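Buoy and light check, Lasside harbor – my notes from the May round

I did the whole round in the Lewis launch this time, out past Trerna Point and back up the channel. Same list as ever, with my comments under each item. Skip to the bad ones if you're in a hurry!

**Channel buoys**

- [x] Paint and numbers readable from the launch. The greens look great. The reds are fading on the south side (they always do) but I could still read every one.
- [x] Top marks straight. One had a bit of a lean, so I nudged it back and tightened the bolts.
- [ ] Mooring chain wear. The outer buoy at Trerna is down to 85 percent of its original link thickness. Still in limits, but I'd like it lifted before winter.
- [x] Position against the chart. All good, and I checked at slack water, 30 minutes before the tide turned.

**Pliltmont beacon**

- [x] Light comes on at dusk. It did, and the flash timing matched the card.
- [ ] Ladder and handrail. Second rung from the top moves under my boot. Please don't climb it alone until it's welded!
- [x] Battery box dry inside. Bone dry – the new gasket was worth the fuss.
- [ ] Bird spikes. Well, the gulls have built a nest right over them, so we wait.
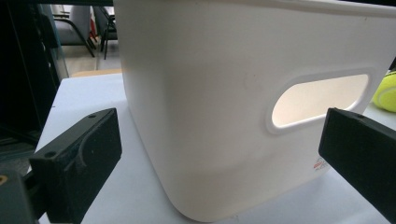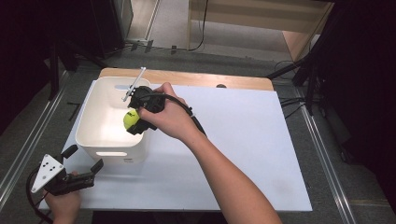
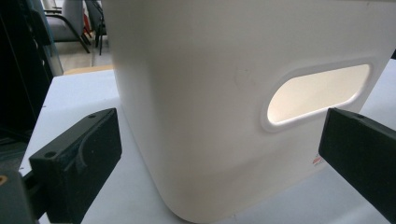
**Launch and gear**

- [x] Life jackets, all with lights and whistles. I blew every whistle, sorry to anyone on the quay.
- [x] Flares in date.
- [ ] Boat hook. The end is cracked and I've taped it up, which will do for a week or so. I've asked for 2 new ones so we have a spare.
- [x] Radio check with the harbor office. Loud and clear, even from behind the point.
- [x] Engine hours. We just went past 1,000, so it's due an oil change and a look at the impeller.

**Paperwork**

- [x] Old notice about the Pliltmont light taken down from the slipway board.
- [ ] Log book signed. I've done my half, and the harbor office still has to sign theirs.

The ladder is the one I'd fix first, then the chain. I'm happy to go back out for the weld as long as it's an early start, say 7 a.m., before the wind gets up.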